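Plosteo 3.2
손목 카메라 기반 인식·파지 계획 소프트웨어

제조: Clunham
제품 번호: 2216
문서 개정: 24/8/14

Plosteo는 손목 카메라 영상을 입력으로 받아 물체 분할, 파지 후보 생성, 궤적 계획까지 한 프로세스에서 처리하는 제어 PC용 소프트웨어다. 바구니, 천류처럼 형상이 일정하지 않거나 틈이 많은 대상을 주로 다룬다.

손목 시점 입력. 네 장 모두 주황색 물체가 일부만 잡혀 있다.

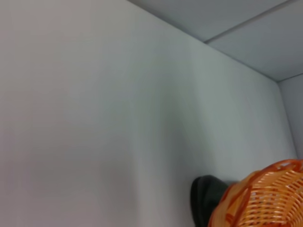
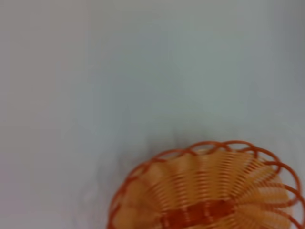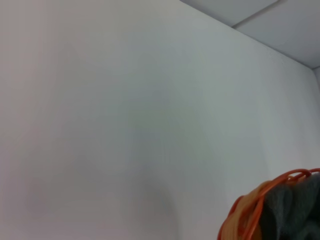
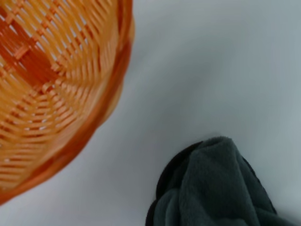
인식 모듈
분할 결과는 픽셀 마스크와 신뢰도 맵으로 출력된다. 물체가 화면 경계에 걸리면 마스크에 '불완전' 플래그가 붙고, 플래너는 해당 마스크만으로 파지점을 확정하지 않는다. 시점을 옮겨 얻은 마스크는 손목 자세를 기준으로 병합하며, 병합 버퍼는 기본 5프레임이다. 초점이 흐린 영역은 가중치를 낮춘다. 가중치 하한은 설정 파일의 blur_floor 항목에서 조정한다.

무늬 없는 배경
특징점이 부족한 벽이나 상판에서는 영상 정합을 끄고 관절 엔코더 값만으로 카메라 자세를 추정한다. 전환 기준은 프레임당 특징점 90개 미만이다. 전환 시각과 사유는 로그에 기록된다.

파지 계획
파지 후보는 강체와 천류로 나누어 생성한다. 강체는 테두리 곡선을 추출해 접근 방향을 정하고, 천류는 주름의 능선을 우선한다. 테두리 추출에 실패하면 후보를 내지 않고 재관측을 요청한다. 충돌 검사는 Jalent 모션 라이브러리를 호출하며 별도 라이선스가 필요하다.

도구
Paiva 뷰어가 기본 포함된다. 마스크, 후보, 궤적을 시간축에 맞춰 재생하고 두 실행 기록을 나란히 비교할 수 있다. 내보내기 형식은 CSV와 JSON이다.

인터페이스
입력: RGB 영상, 관절 상태, 손목-카메라 보정 행렬
출력: 관절 궤적, 그리퍼 개폐 명령, 상태 코드
상태 코드: 13종 이상(전체 목록은 설치본의 codes.txt)
API: C++, Python

제한 사항
투명체와 거울면은 지원하지 않는다. 보정 행렬이 없으면 계획 모듈이 시작되지 않는다. 3.1 이하 버전의 실행 기록은 뷰어에서 변환한 뒤 열어야 한다. 다중 카메라 동시 입력은 12월 배포판에 추가될 예정이다.

구성품
설치 파일, Paiva 뷰어, 보정용 패턴 PDF, 라이선스 키 1개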